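Student Project Report: Living with the Lomness Tabletop Arm
Orla Flanagan
Supervisor: Cillian Mac Suibhne
Submitted 29/10/2026

Why I chose this project

When I was asked in June to pick a subject, I wanted something that would let me spend my time with a real machine and a real job, and washing up was the first job that came to mind (mostly because there is always some waiting for me at home). The department had bought a Lomness arm kit over the summer and it was still in its box, so Cillian suggested I review it from the point of view of somebody who had never set one up before. That described me perfectly! I had done the programming module and I could read a wiring diagram if given enough time, but I had never bolted an arm to a table in my life.

The question I settled on was a plain one. Could a student with a fairly ordinary background take this kit and get it doing something useful with dirty plates, and would I tell next year's group to use it?

What comes in the kit

The kit we have costs 698 pounds, and for that you get the arm itself, a two-fingered gripper, a small camera that fixes at the wrist, a clamp, a power supply and a printed booklet. The software is called Clustix and has to be downloaded separately, and this took me most of an afternoon because the booklet gives the steps for an older version. I wrote to the shop, Stosberg, who were very kind and sent me the newer booklet the next morning. I would have liked it to be in the box, all the same.

Putting the arm together was more enjoyable than I expected. The screws are sorted into little bags with letters on them, and the drawings are large and clear. My only real mistake was fitting the wrist camera before the gripper, which meant taking it off again to reach the screws underneath. The booklet does mention this, but on the page after the one where you need it.

Setting up the job

I wanted plates that looked as they do after a meal, so I used tomato sauce and did not try to be tidy about it. The plates went on a teal tray, partly to keep the sauce off the wood and partly in the hope that the colour would help the camera find the edges of the pale plates. 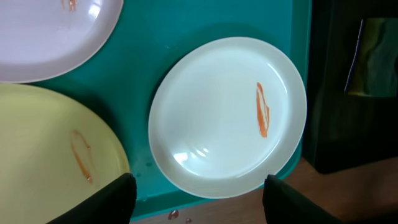

Clustix works by recording. You guide the arm through the movement with the hand controller, it saves what the camera saw along with where the joints were, and after enough recordings you ask it to learn from them. The guide recommends 100 recordings for a simple job, and I did all of them myself over two weeks, with a good deal of tea. I got better as I went along, so my early recordings are full of little hesitations. I thought about throwing the worst ones away, and Cillian advised me to keep them and write down which they were, so I did, and the list is in my log book.

The hardest thing by far was glare. The light comes from overhead and shiny plates throw it straight back at the camera, and from the wrist a bright patch can hide the very bit of sauce you are trying to reach. I spent a long time moving plates a little one way and a little the other - more time, I think, than I spent on the software. The table is varnished too, so moving away from the plates did not get me away from the problem. A dull cloth over the wood would be my first purchase if I were starting again.

The sponge

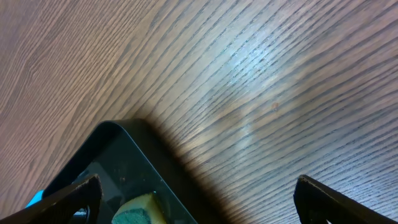
Picking up a sponge sounds like the easy part, and with a hand it is. With two stiff fingers there is a good deal to think about, such as how wide to open, how far down to go before closing, and how to keep clear of the rim of the container while you do it. I kept coming in too low, and I was so worried about knocking the container that I would stop and start again. In the end I put a short section in my log book about nothing but approaching the sponge from above, and I would gladly share it with anybody using the same kit.

The gripper itself I came to like very much. It opens and closes smoothly, and the controller gives a gentle buzz as the fingers meet something, so you are not relying only on your eyes. The cable is my one complaint, being rather short for a wide table.

Learning and the computer

The laboratory computer, which everyone calls Daly, took almost 2000 minutes to work through my recordings. Clustix does not show a progress bar during this, only a turning circle, and I did go in twice to see whether it had stopped. A simple message every so often would have saved me the walk.

I have not judged the learned movements in this report. Cillian and I agreed that the review should cover the kit up to the end of training, and that testing deserves a proper project of its own next term, which I very much hope to be doing.

Would I recommend it?

Yes, to a student with a patient supervisor and a table they can keep for the whole of the project. I would ask for the newer booklet before opening the box, and I would leave at least a week for getting used to the controller. The build is well explained, the camera fixes on firmly, and the shop answers its letters. Clustix is the weaker half of the bargain for now, though it never lost a recording of mine.

Thank you to Cillian Mac Suibhne for his time and for the loan of his good screwdrivers, which are back in the top drawer.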